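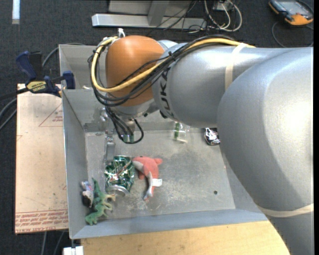
Mietwohnung: Wer zahlt den neuen Duschschlauch und die Armatur?

Gefragt von Trudy Fairweather
Kategorie: Wohnen > Miete und Nebenkosten
3 Antworten

Hallo zusammen,

ich wohne seit neun Jahren in derselben Wohnung, Altbau, zweiter Stock. Im Juli hat die Mischbatterie in der Dusche angefangen zu tropfen, inzwischen lässt sie sich nur noch mit Kraft zudrehen. Außerdem ist der Schlauch an der Verschraubung undicht. Beides war beim Einzug schon da und nicht neu.

Ich habe das der Hausverwaltung (Donnelly) per Mail gemeldet. Antwort: Das sei eine Kleinreparatur, ich solle selbst einen Installateur beauftragen und bezahlen. Im Mietvertrag steht unter Paragraf 9 tatsächlich etwas zu Kleinreparaturen, und zwar dass der Mieter "die Kosten für kleinere Instandhaltungen trägt". Ein Betrag steht nicht dabei, auch keine Obergrenze fürs Jahr.

Muss ich das zahlen? Und muss ich den Handwerker wirklich selbst bestellen? Ich will keinen Streit anfangen, aber wenn die ganze Armatur getauscht wird, kommt mit Anfahrt schnell einiges zusammen.

Danke schon mal
Trudy

Antwort von Rawiri Bright
21 Personen fanden diese Antwort hilfreich

Zwei Fragen, die man auseinanderhalten sollte.

Erstens die Klausel. Grundsätzlich ist der Vermieter für die Instandhaltung zuständig, das steht in § 535 BGB. Kleinreparaturen kann er per Vertrag auf den Mieter abwälzen, aber nur in engen Grenzen. Die Klausel braucht einen Höchstbetrag für die einzelne Reparatur und zusätzlich eine Obergrenze für das ganze Jahr. Sie darf auch nur Teile betreffen, die man häufig anfasst, also Wasserhähne, Lichtschalter, Fenstergriffe und so weiter. Rohre in der Wand gehören nicht dazu. Wenn bei dir wirklich kein Betrag steht, ist die Klausel nach allem, was ich kenne, unwirksam. Dann zahlt der Vermieter alles. Schau aber noch in die Anlagen zum Vertrag, manchmal steht die Summe dort.

Zweitens die Beauftragung. Auch bei einer wirksamen Klausel geht es nur um die Kosten. Den Handwerker muss die Verwaltung bestellen. Eine Klausel, nach der du selbst reparieren oder reparieren lassen musst, hält in einem Formularmietvertrag nicht.

Praktisch würde ich so vorgehen:
Mangel noch einmal schriftlich anzeigen, am besten per Brief, mit Foto vom Tropfen und vom Schlauch.
Frist setzen, zwei Wochen sind bei so etwas üblich.
Auf die fehlende Obergrenze in Paragraf 9 hinweisen, ein Satz reicht.
Selbst nichts in Auftrag geben, bevor die Frist um ist. Sonst bleibst du unter Umständen auf der Rechnung sitzen.

Einen einfachen Duschschlauch würde ich persönlich trotzdem selbst kaufen und anschrauben. Den alten aufheben, falls jemand danach fragt.

Antwort von Baldur Kjærgaard
2 Personen fanden diese Antwort hilfreich

Bei mir waren es etwa 20 Euro für den Schlauch, hab ich bezahlt und fertig. Bei der Armatur würd ich erst mal die Kartusche rausnehmen und entkalken, liegt oft nur daran. Wasser vorher abdrehen!

Antwort von Kylie Tawhiri

Zur Ergänzung: Wenn eine Reparatur teurer ist als der vereinbarte Höchstbetrag, zahlt der Mieter bei einer Kleinreparaturklausel gar nichts, auch keinen Anteil. Das wird oft falsch abgerechnet. Unsere Verwaltung wollte damals eine "Selbstbeteiligung" und hat sie nach einem Schreiben vom Mieterverein wieder gestrichen.

Eine Beratung beim Mieterverein lohnt sich, wenn sie sich querstellen. Meistens muss man Mitglied werden, das solltest du gegen die Handwerkerkosten rechnen.

Kommentar von Trudy Fairweather

Danke euch. In den Anlagen steht kein Betrag, ich habe alles durchgesehen. Der Brief mit Frist geht morgen raus. An die Kartusche traue ich mich nicht, das Absperrventil sitzt so fest wie der Hahn - da lasse ich lieber die Finger weg.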